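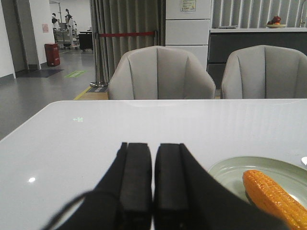 Section 9. Setting up medication reminders

The Zetico pill dispenser can hold up to 53 doses and will sound a tone, flash a light, or both when a dose is due. Set the clock first (Section 4). Reminders cannot be saved until the clock is set.

Have the current medication list from the doctor or pharmacist in front of you. Do not work from memory.

1. Press and hold MENU until the screen shows REMIND.

2. Press the up arrow to choose a reminder slot. Slots in use show a solid dot.

3. Enter the time. The dispenser uses a 12-hour clock, so check for AM or PM before you press OK.

4. Choose the alert: TONE, LIGHT, or BOTH. BOTH is recommended for anyone with hearing loss.

5. Set the volume. Test it from the room where the person spends most of the day, with the television on.

6. Choose WITH FOOD if the label says so. The words stay on the screen until the tray is turned.

7. Press OK twice to save. The screen goes back to the clock.

Note: A reminder repeats every 9 minutes until the tray is turned. After the fourth repeat the dispenser records a missed dose. If a Clukar pager is paired, it will vibrate at the same time.

CAUTION: If a dose is missed, do not give two doses together unless the doctor or pharmacist has said to. Some medicines for joint pain and blood pressure are not safe when doubled.

CAUTION: The dispenser does not check whether medicines are safe to take together. Any change in prescription means going through the list again and refilling the tray.

Locking the settings

8. Press MENU and OK together. Enter the factory code, 1637, and then a new four-digit code of your own.

9. Write the new code on the card inside the back cover - not on the dispenser.

If the screen shows E2, the tray is not seated. Lift it out, line up the arrow with the notch, and press down until it clicks.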